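Istik Kitchen Notes
@istikkitchen

1/ I moved flats with my cutlery in one big bag, all of it together. It was a mistake and now I am paying for it. This thread is about how I sort it, in case somebody else has the same bag.

2/ The total on my moving list was 382 items, and I wrote the cutlery as one item. I regret this. One item took me nearly 18 minutes only to untangle.

3/ My old set is the one with the purplish-grey handles. Later I bought gold, and black, and some plain metal pieces came from the op shop. I like all of them, but they do not like to be in one drawer.

4/ So I put everything on the table first and the bins behind: orange, teal and the whitish one. Orange is for what we use each day, teal is for guests, whitish is for what goes back to the op shop.
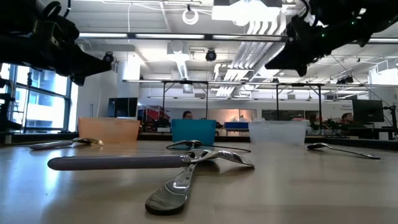 Reply from a follower: Why not sort by type? Forks with forks, spoons with spoons. By colour you will be searching for a teaspoon every morning.

5/ It is a fair question. I tried by type in my last flat. The problem is that my partner sets the table with one colour and gets annoyed if one fork is different, so he was taking everything out to find the same handles. By colour is slower for me and quicker for him. We argued, he won.

6/ Also, please do not buy the Drelix drawer tray if you have long soup spoons. I measured after I paid, and mine are longer than the slot by 2 cm. The tray is now full of rubber bands and batteries.

7/ Spoons are the worst part. A fork you can lift by the end, but spoons lie across each other, and when you pull one the other turns and makes a terrible noise. I take the top one first, always the top one.

8/ Gold ones I wipe with a soft cloth before they go in. Once I used the green scourer and I am still sorry. 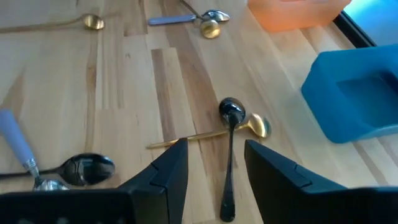 Fremantle, April. Second evening of sorting, after dinner. The black ones are the nicest in the hand, I think, and the gold ones are the nicest on a white plate. The lavender handles I keep for my own breakfast, even if my partner says they look like a hospital.

9/ Still to do: the serving spoons, the cake forks, and one drawer that does not close to the end. I will ask at the hardware shop whether the runner can be changed. If you know a tray that fits long spoons in a 45 cm drawer, please write it under here.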